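Blog > Making Things > Small Sets

Home About Archive Toys Paint Contact

Three colors of block

I went back to the colored blocks this month. I had put them away in a Cadley tin in September, when the table was needed for other work, and I missed having them out.

The whole supply is 53 cubes in three colors: yellow, orange and a blue that leans toward teal. I bought most of them from Bisgaard and got the rest, 33 of them, secondhand from Vibeke Riis. Hers match mine closely enough that I stopped sorting them by owner after the first evening.

I like working with very few at a time. Yellow, orange and blue always go in that order for me, with the blue at the bottom or at the right-hand end. I tried it with the orange on the outside for a while and didn't care for it. The orange sits better between the other two.

The table is white, and I would not change that. On my old brown desk the orange looked dull and the yellow looked dirty. Black marker on white also makes a good boundary — a line down the left, one across the bottom, a short one on the right. The bottom line has gone patchy. I will go over it again when I buy a new marker.

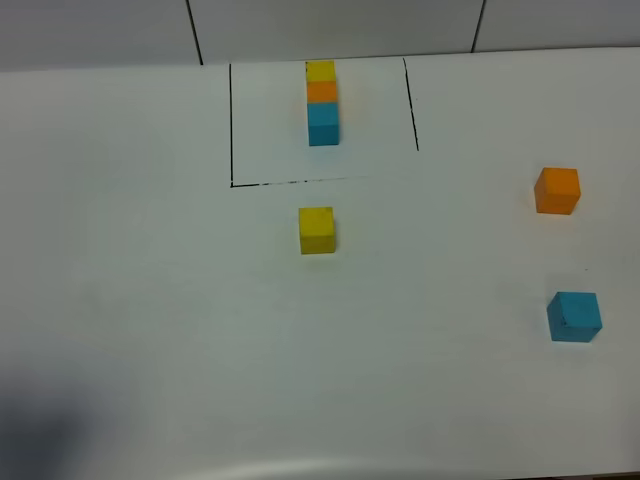
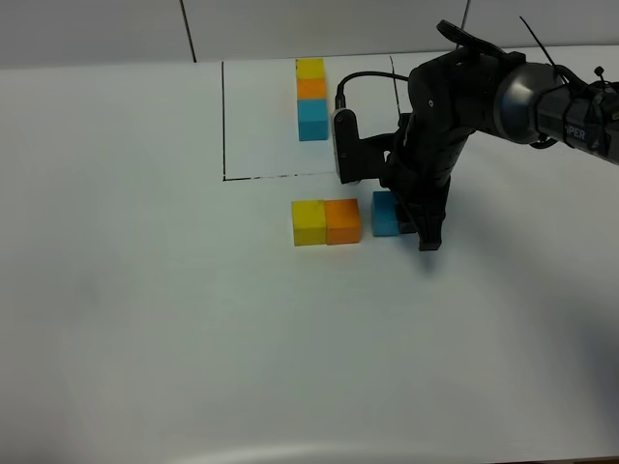 I have been asked what finish to use on plain cubes. I have tried two. Stakero wax is easy to put on but it picks up dust, and I had to wipe the yellow ones every couple of days. Senano matte varnish takes longer and smells for an afternoon, but I prefer it. Two thin coats are enough. Sand the corners lightly between them and leave the cubes on a rack overnight.

I still want a fourth color. Vibeke votes for green. I think a dark red would hold up better next to the orange, so I will paint a couple of each and leave them out on the table for a week.

Contact | Copyright Small Sets | Back to top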